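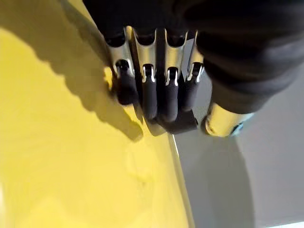 Tadwood Wrist-View Grasps

README for release 2

Tadwood is a set of 2000 short recordings of a multi-fingered robot hand reaching for things, shot from a small camera at the wrist. It goes with our write-up of the Mostance method, a way of guessing when a finger is going to touch something by watching its shadow. If you came for the method code, it lives in the mostance folder. If you came for a dataset with nice clear views of everything, you have our sympathy and should try somebody else's.

What the method does

A wrist camera on a hand like ours spends much of its life looking at the back of the hand. The fingertips are often in view, but the bit you care about, the gap between fingertip and object, is small, dark and partly hidden by the fingers themselves. Depth estimates in that region range from poor to imaginative.

The shadow is usually easier to see. On a plain, bright surface with one strong light, the shadow of a finger slides toward the fingertip as the finger comes down, and the two meet at contact. Mostance tracks the shadow outline, tracks the fingertips, and predicts the moment the two will join. It needs no touch sensors. It does need a shadow, a requirement we managed to forget twice while setting up the lab lights.

What is in the release

recordings/ holds the 2000 clips, as numbered image sequences.
joints/ holds the joint angles for each clip, on the same clock as the images.
contact/ holds the labeled contact time for each clip, one line per finger. A finger that never touches anything gets "none". Please don't parse that as zero. We did, and for one happy afternoon in November our results were superb.
splits/ lists which clips are for training and which are for testing. 1000 each. We know this is a generous test set. Shadows fail in so many different ways that a small one told us nothing.
mostance/ holds the code and the settings used in the write-up.

How it was collected

All clips come from one hand on one arm in one room. The surfaces are plain and mostly glossy, in a handful of strong colors. Yellow shows up more than it should, since yellow gave the best shadows and we are only human. The lamp was moved between sessions but not during them.

Reaches were scripted. The hand starts above the target, comes down at a fixed speed, and either makes contact or stops short. The script is called zandodine.py for reasons lost to the commit history. Its comments are not to be trusted, but the numbers in it are the ones we ran.

Contact times were labeled by hand from a second, side-on camera. Those side views are not in the release. They show too much of the room and we did not want to blur it all.

Results

On the test split, Mostance calls contact within our allowed time window in 86 percent of clips. The window is set in mostance/settings, and you can make the figure as impressive as you like by widening it. We suggest leaving it alone if you plan to compare against us.

The same code with the shadow tracker switched off does clearly worse. A simple baseline that ignores the images and goes by the height of the arm does better than we would like, which says something about scripted reaches at a fixed speed. Both are included so you can be disappointed at your own pace.

Known problems

Glossy surfaces show reflections as well as shadows, and the tracker sometimes falls for the reflection.

Edges are bad. When the fingers come down near the rim of an object, part of the shadow drops off onto whatever is behind it, and the outline jumps. Some of our worst errors are here.

Fingers held side by side cast one shared shadow with a wavy border. Mostance assigns bits of that border to individual fingers using the joint angles. If your joint readings drift, finger two will get the blame for finger three.

The thumb is not handled. It has contact labels, and you are welcome to it.

176 clips carry the flag "doubtful" in the contact files. In these, the two labelers disagreed and neither would budge. They are left out of the results above but kept in the release.

Using it

Run the checker in the top folder first. It looks for missing images and bad clocks, and it is the only part of the code with tests. Then run the Ağca script, which cuts the clips down to the last stretch before contact. You can train on the full clips if you want, but most of each one is a hand on its way somewhere.

Do not use Tadwood to decide how hard a robot may press on a person. There is no force data in it anywhere.

Changes since release 1

Contact times fixed for the yellow sessions, which were all late by the same amount.
Side-camera clock offset now written into each contact file.
Folder formerly called final_final renamed to splits.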